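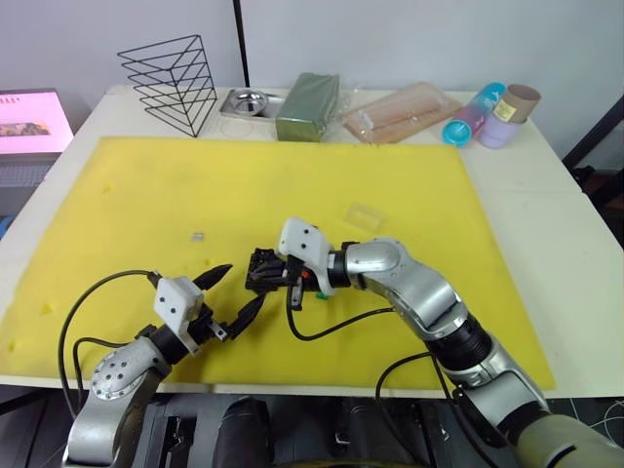

Bo-ram Na asks whether the Sketico mat can be left on the table permanently or has to be rolled up at the end of the day. It can be left in place. The foam does not need to rest, and flat storage is better for it than rolling. The one condition is that the tabletop under it is dry when the mat goes down. Trapped moisture marks some lacquered surfaces.

Sketico Table Mat, yellow
Closed-cell foam work surface, single sheet
Supplied by Estholm

Intended use
A soft, non-marking layer between a hard tabletop and the parts being handled on it. Small items dropped on the mat bounce less than on a bare top and are less likely to chip. The sheet gives slightly under load, so low parts can be picked up by their edges. The mat is not a cutting surface and is not rated for soldering or any other hot work.

Specification
Material: closed-cell foam, colored through
Color: yellow
Thickness: 6 mm
Maximum sheet width: 100 cm
Finish: matte, same texture both sides
Edges: straight cut, unbound
Backing: none
Minimum order: one sheet

Sizing
Measure the tabletop and subtract a margin on any side where a bare strip is wanted. A margin at the front keeps sleeves and cables from catching the edge of the foam and leaves a hard surface for a notebook or a meter. A mat cut flush to the tabletop tends to lift at the front corners. For tops wider than the maximum sheet width, order two sheets and butt them together. Do not overlap them.

Sheets are cut to order in whole centimeters. The smallest side we cut is 25 cm. Length tolerance is 6 mm, and a sheet cut oversize can be trimmed with a long blade and a steel rule. Make several light passes. A single heavy pass drags the foam and leaves a slanted edge.

Fitting
Unpack the sheet and lay it flat overnight. Sheets are shipped rolled and keep a curl at first. If one end stays up, turn the mat over and leave it again. No adhesive is needed on a smooth top. Where the mat will be pushed sideways regularly, use removable double-sided tape at the corners only. The Lemma tape strips on our accessories page come in packs of 30 and leave no residue on melamine, painted steel or glass. We have not tested them on oiled wood.

Cleaning
Wipe with a damp cloth and dish soap, then dry. Isopropyl alcohol is acceptable for ink and grease if it is wiped off at once. Do not use acetone or paint thinner. Graphite and rubber scuffs may leave a gray shadow that does not affect use.

Wear
Small pits form where sharp parts are pressed into the surface. They do not spread. Turn the sheet over when one side is pitted enough to catch fine parts, and replace it when both sides are. Heavy objects left standing for days leave dents, most of which recover after the load is removed. Yellow foam dulls near a window. For a sunny room, the gray version (Arnis series, same thickness) holds its color longer.

Temperature
Do not place anything hotter than 100 °C on the mat. Softening begins below that figure if contact is prolonged, so use a trivet for anything that will stay put.

Ordering
Give width first, then length, and state whether the corners are to be square or rounded. Custom-cut sheets cannot be returned. Questions about cutting, including notches for table legs and clamps, go to Mariann Borbély at the Estholm cutting desk.

Page revised 13/10/2021. The maximum width was corrected and the Lemma strips added.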